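How to Stake Your Dahlias Before the Wind Gets Them

October, by the Morngate Plot Diary

Every year I promise myself I'll put the stakes in on the same afternoon that the tubers go in the ground, and every year I find myself out there in a gale with a ball of twine between my teeth, trying to prop up a plant that's already lying across the path. If that sounds at all like you, then pull up a chair, because I've finally got into a routine that suits me and I'd love to pass it on (with all the little detours, I'm afraid).

First, the timing. The best moment to stake a dahlia is at planting, when you can still see where the tuber is. Push the stake in first, then settle the tuber beside it with the eye facing the stake. If you leave it until midsummer you're poking blindly into the soil, and sooner or later you'll spear something you were rather fond of. I did it to a lovely dark red one called Kereck, which a neighbouring plot had swapped me for a tray of leeks, and I still feel bad about it.

Next, what to use. Tall dinner-plate types want something really stout, a proper square timber stake or a length of old pipe, knocked in a good forearm deep. The smaller pompons and singles are happy with much slighter supports, and for those I use whatever is in the shed: hazel, bamboo, thin rods, even the odd bit of broken fishing pole.

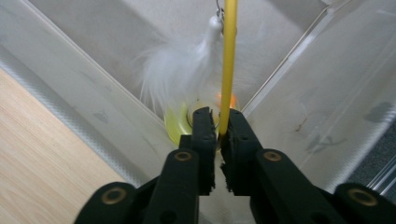
A slender yellow rod, held upright.

Thin supports do need to go in straight. Hold yours upright, low down near the soil, and push steadily with a bit of a twist. If you hit a stone, don't force it! Come out, move along by a thumb's width and try again. On our heavy clay at Morngate I water the spot the evening before and it makes all the difference in the world.

Then the tying in. Use soft twine, and make a figure of eight so that the crossing sits between the stem and the support. The loop round the stem should be loose enough to slip a finger through, as dahlia stems swell a great deal over the summer and a tight tie will cut right into them. Put the first tie on when the plant reaches your knee, and add another each time it grows by the length of your hand.

For a whole row, I've come round to the corral method. Knock in a stout stake at each corner of the bed, run twine round the outside, then criss-cross it through the middle. My bed holds 19 plants and a single ball of twine does the lot, with enough left over for the sweet peas.

Last of all, pop something over the top of every cane. A cork will do, or a little clay pot. You'll be bending down to deadhead all summer long and it's terribly easy to catch your eye.

Once the first frost has blackened the leaves, cut the ties, lift the stakes and brush the soil off before you put them away. Mine stand on end in a bucket behind the door, and I've had the same set for 12 years now.

Comments (3)

Wow, the corral tip! I've been tying every stem one by one like a fool. Trying this next spring.

Does the figure of eight work with old tights? My gran swore by them.

Tights are fine, just cut them into strips first. We're on sand here and have to go much deeper with the stakes, nearly twice what you say.

More from the plot diary

Lifting and storing tubers for the winter
Räsänen, a white dahlia worth the wait
What to do with green tomatoes
Sharpening a hoe with a hand file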